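Jan 21, 2022

Got to Clirnholm a little after nine and had the long desk mostly to myself until lunch. I had meant to go in last night, but the print of the second trigger housing was still going at home and I wanted both grippers done before I started on the calibration.

The housing came off the bed clean this time. I had turned the speed down and gone back to the Lavano filament, the white one, after the cheap spool gave me two warped bases in a row. There is a faint line on one side where the layer seam runs and I left it alone. The screw holes were tight. I ran a drill bit through them by hand, four holes, and then the screws went in without splitting anything. Last week I split one by using the driver and had to print the whole part again.

The fingers on the left gripper still don't close quite as evenly as the right. One side gets there a hair early. I took it apart twice this morning. The first time I thought it was the linkage pin, so I swapped pins between the two grippers, and the problem stayed on the left. The second time I found a bit of support material stuck in the slide, no bigger than a grain of rice. Picked it out with the tweezers and it got better but did not go away. I am going to live with it until I have a reason to print new slides.

After that, the marker cubes. I had printed the patterns on ordinary paper in November and they had gone soft at the corners, and the glue stick was letting go. The new ones are on label stock from Gallegos, the print place next to the tire shop, and they lie flat. It took me most of an hour to cut and stick both sets. The trick is to do one face, let it sit, trim the edge with a fresh blade, then turn the cube. I got one face on upside down on the second cube, noticed it when I checked against the list, peeled it and used a spare. The list matters. Back in November I had two faces swapped for a whole evening and couldn't work out why the pose kept jumping over to the wrong side whenever I turned my wrist.

The cubes bolt to the base of each gripper with two screws. I had been using double-sided tape. Tape was fine for an afternoon and then it crept, and every recording I made after that was off by a little more than the one before. I threw out a lot of work over that tape.

Tightened the harness too. The shoulder straps had been slipping, and when I lean over the desk the whole thing wants to slide forward. I moved both buckles lower and doubled the loose ends back through. It sits better now. It still digs in a bit on one side after half an hour, and a strip of foam would probably fix that.
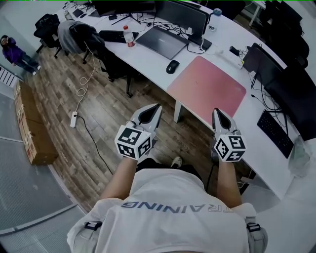
The first run was just open and close, both hands, no objects. I did it slowly, then at normal speed. The script logged 4000 frames and found markers in 3609 of them, which is the best I have had so far. Most of the missing ones come in bunches, and when I went through the bunches they were nearly all moments when I had one hand in front of the other. A few were glare. The label stock is shinier than paper and if I tip the cube back toward the ceiling lights I lose the face completely. I might try a coat of matte spray on a spare before I go putting it on the good ones.

Second run, I tried picking up a pen, setting it down, picking it up with the other hand. That is harder than it sounds with two triggers and no feeling in the fingertips. I dropped the pen 14 times. I wrote the drops down so I could compare after I change the rubber. The black pads on the inside grip well on anything with some width to it but a round pen just rolls out of the V. I have a sheet of softer rubber at home that I bought for something else, and I think a thin layer of that would do it.

Then the laptop went to sleep in the middle of the third run and I lost all of it. The power setting had gone back to default after the update. Changed it, wrote it on the checklist and did the run again. The repeat was fine, 433 frames, short on purpose. I only wanted to see if the left hand drifted when I held it still. It does a little. The right does not. I don't know yet if that is the gripper or my arm. My arms were tired by then, so I would not trust it either way.

Ate lunch late. Spent the first part of the afternoon at home on the arm. The Brastia kit has been sitting on the bench with the shoulder joint open for nine days, waiting on a bearing, and the bearing finally came in the mail. It fit. I had to warm the housing with the hair dryer to get it seated, and I pressed it in with a socket and a clamp. The joint turns smoothly now with no click. I put the cover back on with only two of the screws so I can get in again if I have to.

I did not power it up. I want the cable run sorted out first. At the moment the wires cross the elbow on the outside, and if the arm folds all the way in, they get pinched. I have been thinking about a loop of braided sleeve with some slack in it, tied off above and below the elbow. I drew it in the back of the notebook. I need to measure the slack with the arm fully folded, and then again stretched out, and cut for the longer of the two.

The plan is still the same. Get enough good recordings with the hand grippers, put the same fingers on the end of the arm, and see if it can copy one simple thing, like moving a cup from one side of a table to the other. I had hoped to be there by Christmas. I was not close. Part of that was the tape and part of it was that I kept redesigning the trigger when the old trigger was fine – I can see that now from the pile of them in the drawer.

Money this week: the label stock, the bearing, a pack of blades. The filament was from the last order. I'm leaving the second wrist camera until spring.

For tomorrow:

Matte spray on a spare face, let it dry, check it under the lights.
Cut softer rubber for all four fingers.
Foam for the strap.
Do the hold-still test first thing, before anything else, both hands, two minutes each.
Measure the elbow.
Bring the long extension cord home from Clirnholm if nobody else is using it. The one by my bench has a loose socket and I keep having to wiggle it.

Wrists are sore tonight. Going to bed early.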